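Reading a Minister's Last Notebooks: Report on the Grilier Papers
Religious Studies Honours Project, Miledholm College
Submitted by Sutrisno Nair, 21st December
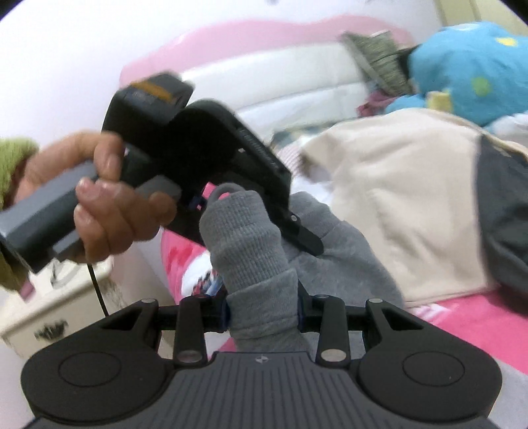
Thomas Grilier was minister of the Koler Street congregation in Miledholm for most of his working life. When he died he left nine notebooks, written in pencil, which his family gave to the college library. They contain sermon drafts, reading notes and a long unfinished essay on hope. My project was to transcribe the essay, work out the order in which its sections were written, and compare it with the sermons he preached in the same years.

Background

The congregation was small and never had more than 60 members on its roll. Grilier published only one short book, a study of the Psalms for lay readers, and it has been out of print for a long time. The library holds two copies. Apart from a funeral address by Leszek Sikora, who took over the parish, there is no writing about his theology that I could find.

My supervisor was Dr Alemayehu, who teaches modern Christian thought. She suggested the notebooks after I had given up on a larger topic that would have needed German.

Method

I began in August and worked in the reading room two afternoons a week. I transcribed each notebook in full before moving to the next. Words I could not read are marked with a query in square brackets. Spelling was left as Grilier wrote it, including his habit of writing "judgement" with and without the first e on the same page. Crossed-out passages were kept and set in smaller type.

Only three of the notebooks have dates. For the others I used the sermon drafts, which often name the Sunday in the church year, and matched them against the service registers kept by the parish. Notebook six could not be placed this way. I put it after notebook five on the evidence of the handwriting, but the argument is weak and a later reader may want to move it.

Findings

The essay has 59 sections. Some are a single sentence. The longest, on the Book of Lamentations, runs over eleven pages and was rewritten at least twice.

Grilier's early sections treat hope as a form of patience. He leans on Romans 8 and on the idea that the believer waits for something already promised. From notebook four the word patience nearly drops out. He writes instead about hope as work, and his examples come from the parish: visiting, cooking for the sick, keeping the hall roof repaired. The sermons change at the same point, though they are more cautious in tone.

I had expected to find a book or author behind this change. The reading notes do not show one. Sikora's address mentions a hard winter when the parish nearly closed, and I think this is the more likely cause, but the notebooks never refer to it directly.

Problems

Pencil on cheap paper fades, and the last third of notebook eight was very slow going. I also underestimated the proofreading. The finished transcript was checked once against the originals, and there will be errors left in it.

The original plan included interviews with former members of the congregation. I wrote to four people and had one reply, so this part was dropped.

Further work

The sermon drafts have only been indexed by Bible passage. A full transcription would be worth doing. The transcript of the essay, with a 1,000-word introduction, has been left with the library and can be read on request at the front desk.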